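Wednesday, June

Adhesive trial, Goko waterborne contact cement against the old solvent type. Third round of peel strips.

Cut the strips from the Trullden cork sheet, same roll as last time. Width held with the steel jig, so edges are cleaner than in round two. Wiped the backing boards with alcohol, left them open on the rack until after lunch. Room at 49 percent humidity at the start, by the wall gauge, which reads high compared with the handheld. Did not correct for it.

Coated at 9:40. Goko goes on milky and clears unevenly. The thick end of each strip was still cloudy when the thin end was ready to join. Next time use the notched spreader from the Ouali kit and discard the first pass. Solvent type behaved as before.

Peel force, mean per set:
Goko, single coat - 298 g
Goko, double coat - 528 g
Solvent, single coat - see round two, not repeated

One double-coat strip tore in the cork before the bond let go. Left it out of the mean and kept the strip in the envelope. Strip 73 has the wrong label on the back (says single, is double). Corrected in the sheet, not on the strip.

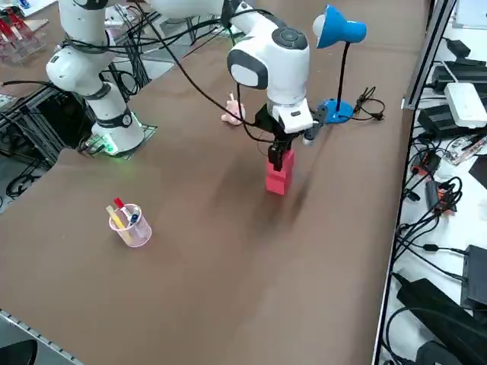 Brown tabletop, two white arms, cables looped at the left-hand arm.

Open time is still the weak point. The data sheet gives a range too wide to plan around, and the strips joined late in that range lifted at the corners overnight in round two. Proposed for round four: join at fixed intervals, one person coating, one on the clock. Roller pressure to be the same for all - hand pressure is not good enough, as the scatter in the single-coat set shows.

Skurkura boards are nearly used up. Remaining ones have a slight bow, fine for spreading tests but not for peel. Reorder before round four.

Corner lift check tomorrow before the heating comes on.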